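16 August 2023
By Donnie Gunn
Last updated: 16 August, see final post
Print | E-mail this thread

Notes on marker pose tracking in Stasel, our replay tool for hand-held gripper demos. Short thread.

The old tracker solved each fiducial per image, no memory. Fine until a marker goes edge-on. Then the pose flips between two solutions and the planner sees a wrist rotating 56 degrees in one step.

Fix, part one: keep both candidate poses and score them against the last 5 accepted ones. Cheap. Removes most flips.

Part two: left and right IDs are now bound at session start. Niven used to swap hands when the markers crossed. Tiziana Lombardi found that in May and I didn't believe her. She was right.

Door tasks are still the worst case. The arc takes the marker through bad angles, and a glossy panel doesn't help the detector.

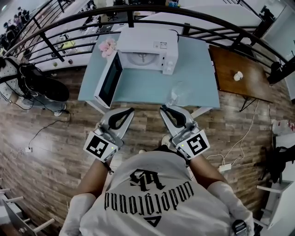

Head view, microwave task, door open. One marker per gripper.

Still open: gaps over 7 samples get linear interpolation, wrong for any arc. I want a spline with a hinge constraint.

Branch is up for review. Config key is pose_history, default 5. Set it to 3 on slow machines.

Edit: default confirmed, docs fixed.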